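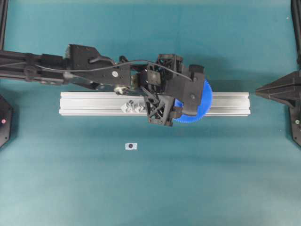

Blue gear and rail, bench 2, May.

Gear drive for the Vornunthorpe feeder. Blue plastic gear, fine teeth, plain bore in a raised hub. Cut list from Gunnlaugsson says 900 mm for the rail, so I've written 900 on the job card too.
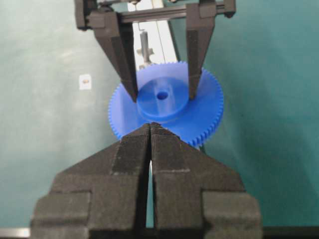

Ea wants the teeth checked for flash before anything gets greased. Use the soft brush, not the file. Spare gears are in drawer 9.
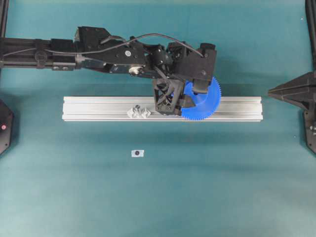
Wendell Zamora

Gear sits across the aluminium extrusion, so watch the rim for clearance on both sides. Small bracket goes to the left of it. Moltton part no. 118 on the reorder sheet, grey only.

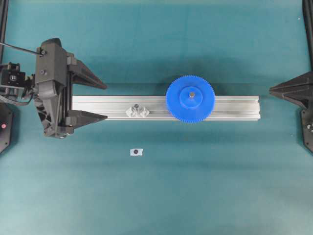
Which way round does the gear go?
Hub side up, with the bolt head where you can get a key on it.

Still to do: colour-code the drawer labels.

Purkel workshop notes | Contact the workshop desk | Back to top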